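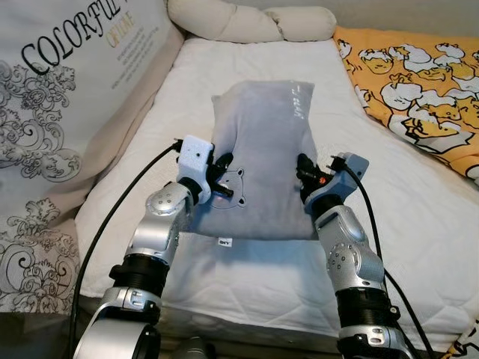

Both grippers on the cushion, bed task.

Drima cell, cable routing and grip force

kuston_7: Two arms, one gripper cable each, run outside the arm with slack. The right side faults on encoder comms once the wrist goes past 45 degrees. The log shows 637 dropouts over 3000 cycles. Left side is clean. I reseated the connector at the gripper end and got no change. Finger force is at the default.

petchrat: Swap the cables left to right before you touch anything else. If the fault moves, it's the cable.

kuston_7: Swapped. Fault stayed on the right. Home pose was retaught after the swap and the release offset is unchanged.

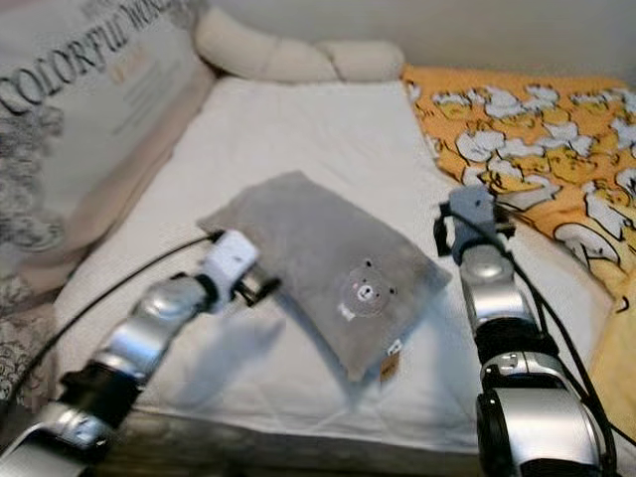

rarnley_tech: Then it's the connector on the gripper board. Replace it and add a strain relief clip at the wrist.

petchrat: Disagree. Check the shield ground at the base first. A bad ground gives the same log.

kuston_7: Ground measures fine at the base. I'll order the connector. In the meantime I capped wrist speed for the floor tasks too. 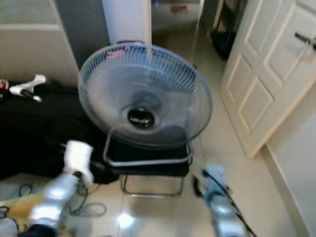 With the cap on, the right side still drops out, only less often. Clip goes on with the new connector in February.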